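Wumbridge 生活用品呼称データ 第3版

家の中で使う道具や入れ物を、人がふだん何と呼んでいるかを集めた日本語の語彙データです。公開日は2018年8月24日です。作成と配布は Avcombe 生活語彙資料室が行っています。

概要

収録件数は2000件です。うち1000件が短答（品物の呼び名を一語から数語で答えたもの）、残りの1000件が自由記述（その品物をどう使うか、どこに置くかなどを文で書いたもの）です。見出し語は420語あり、すべての記録がいずれかひとつの見出し語に結びついています。

「かご」と「ざる」の境目、「たらい」と「洗い桶」の使い分け、「座布団」を「クッション」と呼ぶ人がどの見出しまで同じ呼び方をするか、といったことを調べるために作りました。国語辞典の語義に合わせることは目的にしていません。辞書で誤用とされる呼び方も、回答にあればそのまま残しています。

対象とした分野は次のとおりです。

入れ物（かご、箱、びん、袋、盆など）
敷物と掛け物（マット、ござ、ふきん、カバー類）
掃除用具
台所用具のうち加熱に使わないもの
文具と裁縫用具
玄関まわりの品物

衣類、食品、薬、玩具は入っていません。家具は当初の計画に入れていましたが、呼び名よりも寸法や材質を答える人が多く、ほかの分野と性質がそろわなかったため、第2版で外しました。第1版の家具の記録は旧版の配布物に残っています。

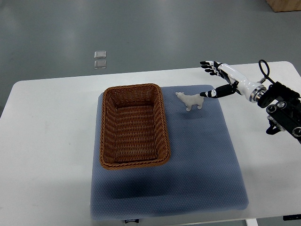
ファイル構成

配布物は次のファイルからなります。文字コードはすべて UTF-8、改行は LF です。

tanto.tsv　短答の記録
jiyu.tsv　自由記述の記録
midashi.tsv　見出し語の一覧と分野コード
henko.txt　版ごとの変更点
README.txt　この文書

TSV の一行目は列名です。引用符による囲みは使っていません。自由記述の中に改行があった場合は全角の「／」に置き換えてあります。もともと本文に「／」が書かれていた場合は「・」に直し、備考欄に「記号変更」と入れました。

表計算ソフトで直接開くと、記録番号の先頭のゼロが落ちることがあります。読み込みのときに列の型を文字列に指定してください。

列の説明（短答）

記録番号　六桁の文字列。欠番があります。
見出し番号　midashi.tsv の番号に対応します。
回答　回答者が書いた呼び名。表記は原文のままです。
正規形　表記のゆれをまとめた形。
年代　十歳きざみ。無回答は空欄です。
地方　育った地方。現在の居住地ではありません。
確信度　「ふだん使う」「家族が使う」「聞いたことがある」のいずれか。
備考　処理上の注記。

「地方」は本人の申告です。複数の土地で育った人には、いちばん長く住んだ土地を選んでもらいました。選べないという回答は「複数」としています。都道府県より細かい単位は集めていません。

列の説明（自由記述）

記録番号、見出し番号、年代、地方、備考は短答と同じです。このほかに「本文」と「用途コード」があります。用途コードは、しまう、運ぶ、敷く、覆う、拭く、量る、留める、その他の八つで、一件に複数つくことがあります。複数のときは半角の縦線で区切っています。

本文の長さはまちまちです。「輪ゴムを入れる」だけのものもあれば、実家の台所の話が長く続くものもあります。長さによる選別はしていません。

記録の例

短答の例を挙げます。列の区切りは読点に置き換えました。

見出し「手提げかご」、回答「買い物かご」、正規形「買い物かご」、六十代、東海、ふだん使う
見出し「手提げかご」、回答「バスケット」、正規形「バスケット」、三十代、関東、ふだん使う
見出し「ちりとり」、回答「ごみとり」、正規形「ごみ取り」、五十代、近畿、家族が使う
見出し「絆創膏入れ」、回答「薬箱」、正規形「薬箱」、四十代、九州、ふだん使う

自由記述の例です。

見出し「平かご」。「うちでは洗ったふきんをたたんでここに入れる。祖母は野菜を干すのに使っていたが、私は干したことがない。」用途コードは、しまう。
見出し「鍋敷き」。「木のものと布のものがあって、布のほうは鍋つかみにもしている。呼び名は両方とも鍋敷き。」用途コードは、敷く、その他。
見出し「盆」。「来客のときだけ盆と言う。自分たちだけのときはトレー。同じ品物です。」用途コードは、運ぶ。

三つめのように、同じ品物を場面によって呼び分けるという回答は自由記述に多く見られます。短答では一人が一つの呼び名しか答えられない形式なので、この種の使い分けは短答だけを集計しても出てきません。

収集の方法

回答は紙の調査票で集めました。配布と回収は公民館、図書館の掲示コーナー、地域の文化講座の受付で行い、郵送による返送も受け付けました。調査票には品物の線画を印刷し、その横に呼び名を書く欄を設けています。自由記述の票には線画を載せず、見出し語にあたる品物の説明文を載せました。

説明文には見出し語そのものを書かないようにしました。たとえば「ちりとり」の説明文は「床に集めたごみを受けて捨てるための道具」です。ただし初期の票の一部で「集めたごみを取る道具」としたところ、「ごみ取り」という回答が目立って増えました。該当する票の記録には備考に「旧説明文」と入れてあるので、呼び名の割合を出すときは除いて計算してください。

線画も回答に影響します。持ち手のあるかごを描けば「手提げ」を含む答えが増え、ふたを描けば「箱」と答える人が出ます。線画の差し替えをした見出しは midashi.tsv の「図版」列に旧と新の区別があります。図版そのものは配布物に含めていません。

調査の締め切りは6月末でした。締め切り後に届いた票は第3版には入っておらず、次の版で扱います。

入力と正規化

手書きの回答は二人が別々に入力し、食い違った箇所を原票に戻って確かめました。読めない文字は「〓」で残しています。誤字と思われるものも直していません。「じょうご」を「じょうろ」と書いた回答は、書き誤りなのか、その家でそう呼んでいるのかを票だけから決められないためです。

正規形の付与には、資料室で作った補助ツール Prorkeck を使いました。かなと漢字の違い、送りがな、長音の有無、接頭の「お」をまとめる処理をします。規則は次の順に適用されます。

1　全角と半角の統一
2　前後の空白と句読点の削除
3　長音記号の統一（「トレイ」「トレー」は「トレー」へ）
4　漢字表記の統一（「籠」「篭」「カゴ」は「かご」へ）
5　接頭の「お」の処理

五番めには例外が多くあります。「お盆」は「盆」にまとめますが、「おひつ」「おたま」は取るとほかの語になるか、語として成り立たなくなるため、そのままにします。例外の一覧は henko.txt の末尾に載せました。

「カゴ」と「かご」の書き分けに意味があると考える利用者は、正規形ではなく回答の列を使ってください。片仮名で書く人には若い年代が多いようにも見えますが、検定はしていません。

見出し語の決め方

見出し語は資料室の側でつけた便宜的な名前で、正しい呼び名を示すものではありません。多数派の回答と見出し語が一致しない項目もあります。「衣類かご」の見出しでは「洗濯かご」という回答がいちばん多く、見出し語どおりの回答は少数でした。集計のときに「見出し語と一致すれば正解」という扱いをすると、結果を読み誤ります。

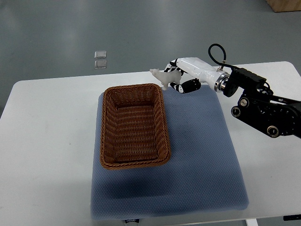
分野コードについて

分野コードは大分類と小分類の二段です。小分類は第2版までの形を見直し、Dudás 分類表の考え方にそろえました。材質では分けず、形と主な使い方で分けるものです。籐のかごも布のかごも、形と使い方が同じなら同じ小分類に入ります。

この変更で、第2版までの「編み物類」という小分類はなくなりました。旧コードとの対応は midashi.tsv の最後の列にあります。一つの旧コードが複数の新コードに分かれた項目は自動では変換できません。対応の列に「要確認」と書いてある見出しは、記録ごとに見て振り分けてください。

「マット」の扱いは今も定まっていません。玄関に敷くもの、台所に敷くもの、机の上に敷くもの、運動に使うものを同じ語で呼ぶ人が多く、説明文を変えても回答が分かれませんでした。第3版では置き場所ごとに見出しを分け、正規形は共通にしています。「敷物」という回答は「マット」にまとめず、別の正規形にしました。

偏りと限界

回答者の年代は高いほうに偏っています。公民館や講座の受付で票を配ったことが主な原因とみられます。二十代以下の回答が一件もない見出しもあるので、年代別の比較をする前に件数を確かめてください。

地方の分布も均等ではありません。東海と近畿が多く、北海道、四国、沖縄は少数です。地方ごとの呼び名の地図を作る用途には向きません。

また、線画を見て答える形式のため、品物をふだん使っていない人の回答も入っています。確信度の列はこれを見分けるために設けました。「聞いたことがある」を除くと、古い道具の見出しでは件数が大きく減ります。

商品名がそのまま呼び名になっている回答は、個別の商品名を「〔商品名〕」に置き換えました。どの商品かを区別したい研究には使えません。

個人に関する情報

調査票に氏名の欄はありません。自由記述に家族の名前、店の名前、細かい地名が書かれていた場合は「〔名〕」「〔店〕」「〔地〕」に置き換えました。置き換えは人の目で行っています。見落としを見つけた方は、記録番号を添えて資料室に知らせてください。該当の本文は次の版を待たずに差し替えます。

利用の条件

研究、教育、辞書や教材の作成に無償で使えます。商用の利用もできます。再配布するときはこの文書を添え、版の番号を明記してください。記録を加工して配る場合は、どの列を変えたかがわかるようにしてください。

引用の形は次のとおりです。

Avcombe 生活語彙資料室『Wumbridge 生活用品呼称データ 第3版』2018年

自由記述の本文を印刷物に載せるときは、前後を省いて意味が変わることのないようお願いします。一件まるごとの引用に許可は要りません。

第2版からの主な変更

小分類の組み替え
確信度の列の追加
「旧説明文」の備考の追加
長音の統一規則の修正（第2版では「バケツ」の一部が「バケーツ」になっていました）
自由記述の用途コードに「留める」を追加
重複して入力されていた票の削除と、それに伴う欠番

既知の問題

jiyu.tsv の一部で、用途コードの区切りが全角の縦線になっています。読み込む前に半角へ置き換えてください。

「はりさし」と「針山」は同じ見出しに入れていますが、自由記述には別の品物だと書いた回答があります。次の版で分けるかどうかを検討しています。

midashi.tsv の並び順は見出し番号順で、五十音順ではありません。読みの列で並べ替えると、濁音を含む語の位置がソフトによって変わります。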